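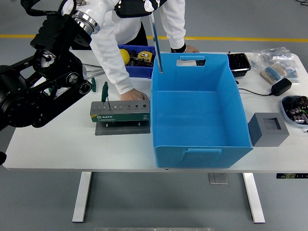

Tools and containers on a white table, with a blue bin in the middle.

Search this site Search Go

I've been going on about the Jaltley repair and lending library for ages, so I'm very pleased to report that it's staying open! The lease on the old Riltell shop has been renewed, and the doors will be open right through December, apart from the usual week off.

If you've not been, it's the place behind the bus station where you can borrow a sander or a hedge trimmer for a couple of quid and bring in the toaster you can't bear to throw out. I first went in with a lamp (my gran's, hideous, I love it) and came out with the lamp working and a wallpaper steamer under my arm. I still haven't done the wallpaper.

The figures went up on the door last week and I stood in the drizzle copying them down. There were 1,814 loans this year, up from 1,546 the year before, and the waiting list for the carpet cleaner is as daft as ever. Membership has gone up by almost 200, and I suspect half of those joined for the carpet cleaner too.

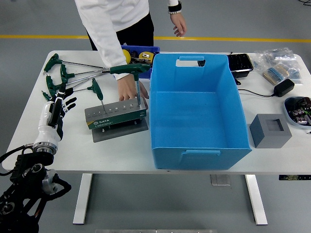
The bit that had us all worried was the rent. Pavora, who own the whole row, had wanted a good deal more from the new year, and for most of the autumn it looked as if everything would end up in boxes in somebody's garage. They've now agreed to hold it where it is until next winter, and the Granström bakery two doors down is letting the library use its back store for the bulky stuff, cement mixer included. Lovely of them, and it means you can fetch a ladder and a cinnamon bun in one trip.

Joining costs £30 a year, same as before, and you'll need something with your address on it. Late opening stays at 7pm, though do ring first if you're after anything big. Oh, and whoever has the long extension lead, could we have it back please? It was due in ages ago and I've got fairy lights to put up.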